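Drying Racks, Bowls and the Trouble With Stacking

Shirley Gill has been selling secondhand kitchenware in Vistmont for long enough that she no longer keeps track of what passes through the shop. Her last inventory came to 3,010 pieces, and bowls made up the largest share. All of them get washed by hand before they go on a shelf.

That means a lot of time at the dish rack. We met in the back of the shop in August, before opening, and talked mainly about drying.

"People ask me how to wash old dishes, and I tell them the washing is easy," she said. "Warm water, mild soap, a soft cloth. I see more chips from drying than from washing. Somebody piles everything up on a towel and one piece slides."

She prefers a plain wire rack with upright tines. Plates are simple, she said, because most racks were designed for them. Bowls are harder. A deep bowl takes up two or three slots, and a wide one can tip forward and take its neighbor along. Her method is to start at one end and work in a single line, leaning each bowl the same way as the last.

"Start with one row and finish it before you begin another," she said. "If you drop them in wherever there's a gap, you run out of room with half the rack empty."

The patterned ones get the most attention. Gill has a soft spot for bowls with bright geometric designs, the orange and blue ones especially, and doesn't mind that they never match. She sells them singly for that reason. A customer who breaks one can come back for another that goes with it well enough. 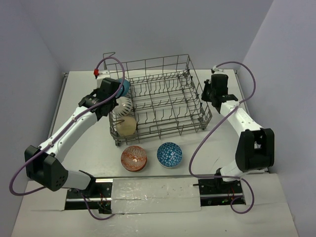

Carter Lemieux would put the wide bowls in before anything else, on the grounds that small ones can always be fitted in later. Gill has heard this argument in the shop many times and partly accepts it.

"For a big load, yes," she said. "For five or six bowls it makes no difference. What matters is that air gets inside them. A bowl lying flat with the open side up just keeps its puddle."

She learned this in her first job, in the kitchen of a boarding house in Doucette that served 80 breakfasts a day. The oatmeal bowls were stacked as soon as they came out of the sink, and by the next morning the bottom ones smelled. The cook eventually bought two long racks and had a shelf put up over the sink to hold them.

Her own racks have come from all over. The first was from a hardware store in Stostov and lasted until the coating split at the feet and rust came through. She now checks the ends of the wires before she buys, and runs a thumb along each tine to feel for rough spots. A rough tine will mark a soft glaze. She also presses down on one corner to see if the rack rocks.

Handles she can take or leave. They help when the rack has to be moved off the counter, but she advises emptying it first.

"I carried a full one across the kitchen once. Once was enough."

On the question of how long to leave things, she is strict. Glazed bowls stay in the rack for an hour at least, and anything with an unglazed foot stays overnight. The foot soaks up water, and if it goes into a cupboard damp it can leave a ring on the shelf or on the bowl below. When she is in a hurry she dries the inside with a cotton towel and leaves the foot to the air.

She does not put old patterned pieces in the dishwasher. Around 700 of the pieces in the last inventory had some fading, and she blames dishwashers for most of it.

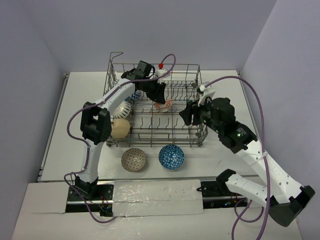 Neema Koech wanted to know if small things should go in the same rack at all, or if they belong in a separate basket. It was one of the questions customers had left at the counter for this interview. Gill's answer was that they can share, provided the small things go in last and come out first.

"A little dish or a lid will fall over between the tines and you forget it's there," she said. "Then you pull out a bowl and the lid comes with it."

She keeps the front of the rack for those pieces, where she can see them. The counter in front stays clear so that there is somewhere to set a bowl down while she makes room.

The shop will move to a larger space on Jetitz Street this fall. There will be a double sink.

Comments

Ghislain Campbell
I had the ring on the shelf problem for years and thought it was the paint. Overnight from now on.

Shirley Ross
Does she have any advice for wooden bowls? Mine split if I leave them in the rack.

Ghislain Campbell
Shirley, I wipe mine right away and stand them on edge on a towel. No splits so far.

Recent stories
Which Old Glazes Can Take Hot Water
A Short Guide to Buying Single Plates
Doucette Kitchen Sale Raises $1,000
How to Get Tea Stains Out of Cups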